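Forums Robot Arms Grippers & Tools Wiki Search Log in

Workbench > Robot Arms > Troubleshooting > Arm pushes into the board after a restart

Arm pushes into the board after a restart

So I have a small arm bolted down to a blue pegboard bench and I use it for shape sorting, little plastic stars and cylinders and so on, on a wooden board.

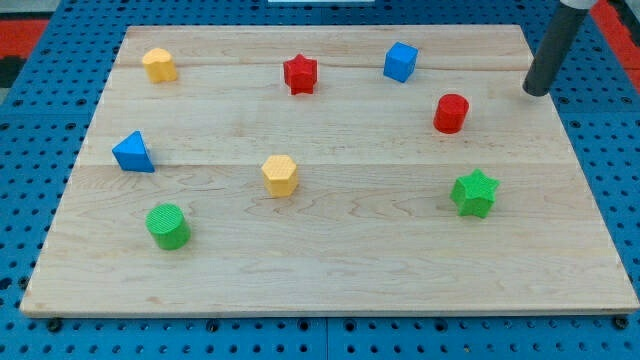
What goes wrong

Everything runs great until I have to power cycle. After that, maybe one time out of a few, the arm comes down over the board and just keeps going! The tip presses into the wood, the motors start humming, and then I get an overload error and the whole thing goes limp. Yesterday it did it over the back right corner and left a dent I can feel with my fingernail (I was fond of that board).

The hover height is set to 30 mm and I haven't touched it. I measured the height after a bad start and it was low all over the board, so I don't think it's the board being tilted. I re-ran the homing routine and it was fine again, until the next restart. Speed is already turned way down. I'm running the Prekirik controller with the stock settings, except that I changed the parking pose in June so the arm would fold up out of my way.

Is this a bad encoder? I'd really like to not buy a new shoulder joint if I can help it.

Boglárka Balogh

Posted 17th February

Sverre Grønli

I'd look at that parking pose before I spent any money. I had the very same thing on my Wadley arm and it drove me nuts for weeks. Mine only kept its position within one motor turn, and I had parked the shoulder right at the spot where the count rolls over. My shoulder read 315 degrees at the motor one morning and 2 the next, and the arm hadn't gone anywhere I could see. If it wakes up on the wrong side of the rollover, every height you ask for is off by the same motor turn, and down it goes.

Try this: park it well away from there, write down the raw shoulder reading, switch off, switch on, read it again. Do that a bunch of times with nothing under the arm. If the numbers agree, move your parking pose there for good and home it once more.

And please set a torque limit on the downward move! The stock one is much too high for a tip coming down on wood. I dropped mine to nearly nothing and it still lifts plastic pieces all day. Keep your hand near the power switch while you test, and keep the other hand off the board.

gashaw_fan31

had this, was a loose cable for me. push all the connectors in

Stosholm

The cable is worth a look, but I'd expect a loose one to act up while the arm is running too, and yours only does it after a restart. I'm with Sverre on the parking pose. One thing to add: make your startup script home the arm every single time and refuse to move if homing didn't finish. It's slow and a bit annoying, and I've stopped denting things. Also check the set screw on the shoulder pulley while you're in there, mine had backed out and I'd been blaming the software.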